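How to Label Storage Trays So the Labels Stay On

Updated June 28, 2022

Labels on plastic trays peel for two reasons: the surface was greasy, or the label was stuck across a curve. Both are easy to fix. Set aside an evening for a full set of trays, most of it waiting time.

What you need

Dish soap and warm water
Rubbing alcohol
A lint-free cloth
Plastic-grade labels (paper ones lift in a damp room)
A permanent marker or a label printer
Clear tape, 2 inches wide

Step 1. Empty the tray and wash it. Rinse well, as soap film is as bad as grease.

Step 2. Let it dry overnight. Water sits under the rim longer than you would expect.

Step 3. Wipe the label area with alcohol and wait two minutes. Don't touch it again with bare fingers.

Step 4. Write or print the label before you peel it. Keep the name short — "Fuses" reads better from across a room than "Electrical, small, misc."

Step 5. Start at one end and press toward the other with your thumb. Stay on the flat part of the side, below the rim.
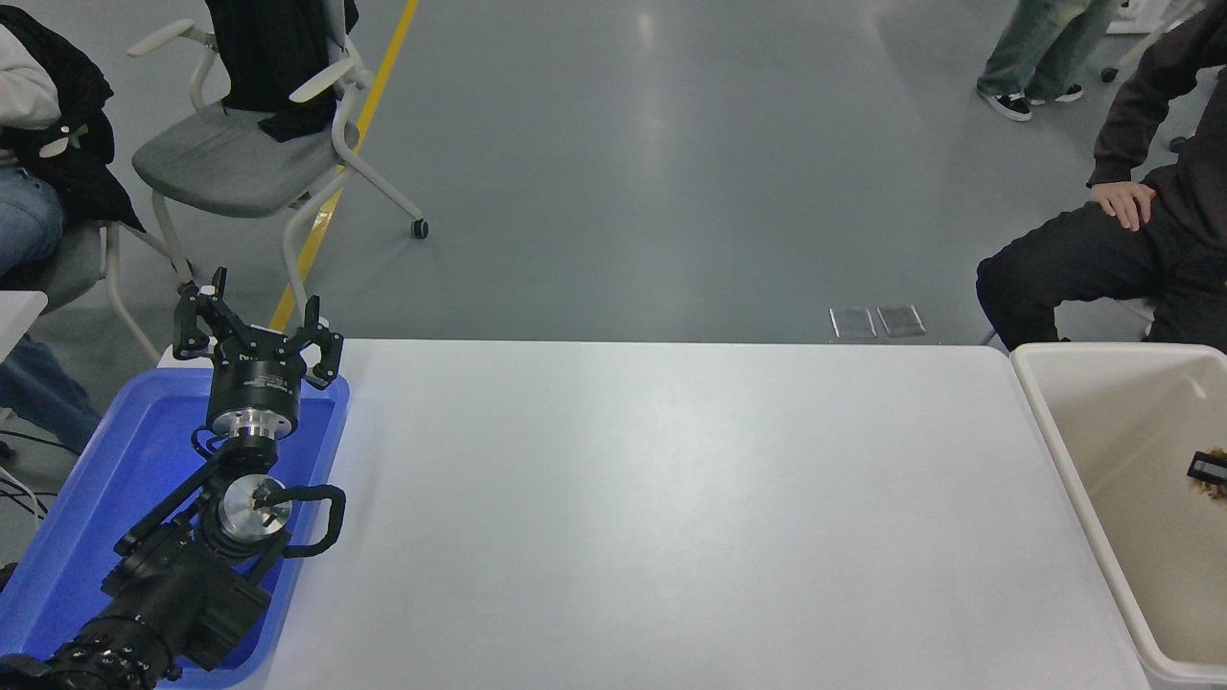
Blue plastic tray with raised rims, on a white table.

Step 6. Cover the label with clear tape, running it half an inch past each end. Leave the tray alone for nine hours before you load it.

To remove an old label, warm it with a hair dryer on low and pull slowly. Rub off leftover glue with cooking oil, then go back to Step 1.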